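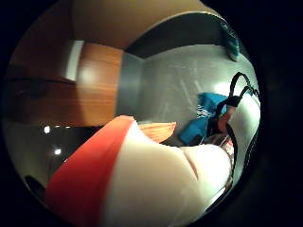

3.2 Looking after the hand-held gripper

Most of what went wrong in our first month with the Plivari gripper went wrong at the lens, so I'll start there. The camera on this tool has a very wide fisheye view, and we got into the habit of judging its health from the picture alone. Figure 3 is a fair sample of what we look at before a session. The black border should go all the way round the circle, and straight things should bow smoothly towards it, as the upper edge of the grey metal surface does. Thin dark things are a good test of focus too, and I always check the black straps where they cross in front of the blue object. If I can follow them over the small white markings without squinting, I leave the lens alone. If they go soft, out comes the cloth.

Figure 3. View from the camera on the hand-held gripper, with a white glove, black straps and several coloured items in front of a grey metal surface.

Cleaning is dull but it matters. We wipe the lens with a dry cloth at the start of each session and again at the halfway point, and we do it with the tool lying on its back so that nothing gets pushed into the housing. I used to do it with the tool in my hand and managed to nudge the focus ring twice in one afternoon. The ring now has a dab of paint across it and the body — a cheap fix I wish I'd made in May, when we unpacked the thing. A break in the paint line means the ring has moved, and we refocus on the printed card before doing anything else.

The mount took rather more fiddling. The camera sits on a bracket we call the Asto, held by 2 screws, and the original screws worked loose with all the turning and tipping a person does with a tool like this. You can't spot it by looking for a tilted picture, by the way, as people hold the tool at all sorts of angles and a steep tilt is perfectly ordinary. We check by hand instead. Grip the bracket, try to rock it, and if there's any play at all, take it off, clean the threads and refit it with fresh thread lock. We've had far fewer bad recordings from that cause ever since.

Out of 474 recordings made with this one tool, we threw away 19. Most of those went in the bin for a shifted focus ring, and the rest were split between a loose bracket and a cable that had been pulled at the plug. I should say that we kept recordings with smudges near the rim of the circle, so a stricter group might have lost more. Our checking script, Memgate, only flags a recording when the middle goes soft, and I've come to think that's too kind.

The finger pads are the last regular job. We swap them after every 400 grasps, worn or not, and write the date on the old pair before it goes in the drawer. The Queiroz pads we settled on peel away cleanly, though the first set left a tacky film that took me most of a morning to scrape off. New pads sit a touch proud of the old ones, so we close the fingers fully and zero the opening reading again after each swap. I forgot to do this once and had to correct a whole batch by hand.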